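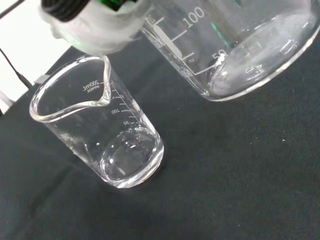 Does a clip-on magnetic water conditioner do anything for hard water?

Posted by Nhàn Tô in Home & Plumbing
Oct 27, 2020

We moved to Prernwood in January and the water here is terrible. White crust on the shower head, a film on the glasses, and the kettle looks like a cave inside. The lab sheet the town sends out puts us at 18 grains per gallon.

A salesman from a company called Ingate came by and wants to put in a salt softener for $3,249, installed. I nearly fell over. Then my brother-in-law sent me a link to the Laren, a pair of magnets that clamp onto the main line with no salt, no drain and no plumber. The page says it "restructures" the minerals so they can't stick. It has a lot of five-star reviews, and most of them read like the same person wrote them.

I want to believe it because of the price, but I don't. Has anyone had one on their pipe for a good long while? And is the softener quote normal or is he trying it on? House has one and a half baths, copper pipe, gas water heater, and the two of us.

Jad Atallah
Save your money on the magnets. I put a set on my main line at my last house and left them on for two years. When I changed the heater element there was as much scale in the bottom of the tank as I've ever scooped out of one. The seller told me I had them on the wrong side of the shutoff. Then he told me my pipe was too old. Then he stopped writing back.

Here is what makes me suspicious of the whole category. A salt softener takes the calcium out, and any cheap hardness test will show it. The magnet people all say up front that a hardness test won't show any change, because the minerals are still in there, they're just "different." Maybe so. But then how is a homeowner supposed to check? You're left with looking at your faucets and deciding if they seem better, and after paying for something most people will decide they do.

I'm not saying no one has ever measured an effect in some setup somewhere. I've seen people argue about it for pages. I'm saying nobody selling me one could show me it on a house like mine.

If you want to try it anyway, buy from somewhere with a real return policy and do this first:

Clean the kettle down to bare metal with vinegar and take a photo.
Use it normally for 5 weeks without the magnets. Take another photo.
Clean it again, clamp the magnets on, and go the same 5 weeks with the same amount of tea.
Show both photos to someone who doesn't know which is which. 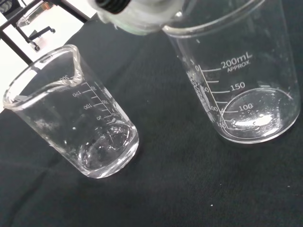 Don't change your dish soap or start wiping down the shower halfway through either, or you won't know what did what. And keep the box.

On the quote - that's high for a house your size, unless he's running new pipe to get to a drain. Ask him to split it into the unit, the labor and the permit. If he won't, there's your answer.

I-seul Seo
my aunt has the magnets and she loves them, says her skin is softer. she also has a copper bracelet for her knees so take that how you want

Ok-hee Pyo
Jad is right about the quote, but I'd be just as careful with the softener itself. Before you spend anything, buy a bottle of hardness drops and test your own tap. The town's sheet is an average, and ours was off by quite a bit from what came out of the kitchen.

Also ask what size unit he's proposing. Mine tried to sell me one meant for a family of six, with a "lifetime" warranty that covered the tank and nothing that moves. I ended up with a smaller one from a local shop run by a Mr. Sung, and he told me to leave the outside spigot and the cold kitchen tap on hard water. Less salt, and the tea tastes better.

Does it work? The crust quit building up on the shower head. The glasses still spot some if they air dry. It won't get rid of the scale already in your heater in any hurry, whatever Ingate says, so have that flushed separately.

Nhàn Tô
Thanks all. Ordered the drops. I called Ingate for the split and he offered me $400 off before I'd finished asking, so I'm going to get a couple of other prices. No magnets for now, though my brother-in-law says I'm being closed-minded.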